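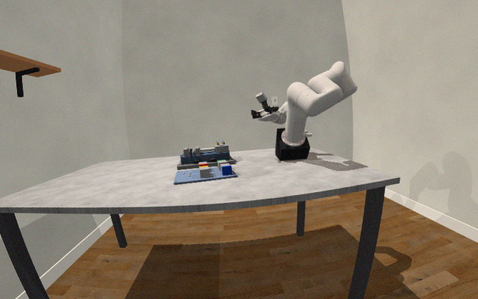
Spent the afternoon at the Treter open day in Stadbridge. Posting my notes as a thread before I lose the paper I wrote them on.

Treter does simulation work for small shops that want a robot arm but don't want to find out on the shop floor that it can't reach the part. You bring your layout, they build the cell on screen, and you watch it run.

The open day had 2 sessions. I went to the later one. Sign-in was at the side door on Noh Street, which the map on the invitation had on the wrong side of the building. Parking was fine.

Walid Mansour ran the demo. He has been doing cell layouts for a long time and talks at a normal speed, which I appreciated.

The demo cell is a plain room with one table. White arm toward the back on a black pedestal, a blue and grey fixture near the middle of the table, and a light blue board in front of that with some small colored blocks on it. Everything shown was simulated. They were clear about that on the invitation too.

The task was simple. Pick up a block from the board, move it, set it down, go back to the start position. Walid ran it at slow speed first, then at the speed a customer would ask for.

He started with the arm parked in the air and the gripper empty. Said people skip the park position when they plan a cell and then wonder why the arm is in the way every time someone needs to load parts.

I asked about pedestal placement. On the demo table it sits close to the far edge. His answer was that he would move it for most jobs, and then he moved it. We watched the same program fail to reach the left end of the board. Useful to see. On a real floor that would have been a drill and some anchor bolts and a bad morning.

Next part was on scripts. They run each layout over and over with the blocks shifted a little every time. The run on the screen next to us was at 3701 attempts when I looked. The misses get saved so you can play them back. Most of the ones he played were the gripper coming down on the edge of a block instead of square over it.

Latrice Pennington took the questions on cost. She gave actual numbers to the people who asked, at the side table, and I won't repeat them here. Less than I expected for the layout study. More than I expected for the support contract after that.

She also said they turn down jobs with soft or floppy parts for now. Bags, cloth, cable. The simulation doesn't match the real thing closely enough for them to sign off on it. I would have guessed that but it was good to hear it from the people selling the service.

A man from a packaging company asked how long it takes to go from the screen to a working cell. Walid said the program usually moves over in a day and then you spend roughly 3 weeks on lighting, cables and the guard door. Several people nodded.

Things I didn't get an answer on: what happens to your layout files if you stop paying, and whether they will work from a phone scan of the shop or need proper drawings. Latrice took my email for both.

They had a sheet comparing their software with a package called Dulness. I haven't used that one so I can't say if the comparison is fair. The sheet was written by Treter, so read it that way.

Turnout was good. The room is set up for 150 and most of the chairs were taken. Hard to see the screen from the back - get there early if you go.

Coffee was in the hallway and ran out at the break.

For our own shop, I'm going to draw up the deburring bench and send it to them. It's a small table with one fixture on it, so not far off from what they had up today. I want to know if an arm can sit at the back of it and still leave room for a person to load from the front.

Next open day is in September. Walid said they plan to show a cell with two arms. Sign-up isn't posted yet - I'll add the link here when it is.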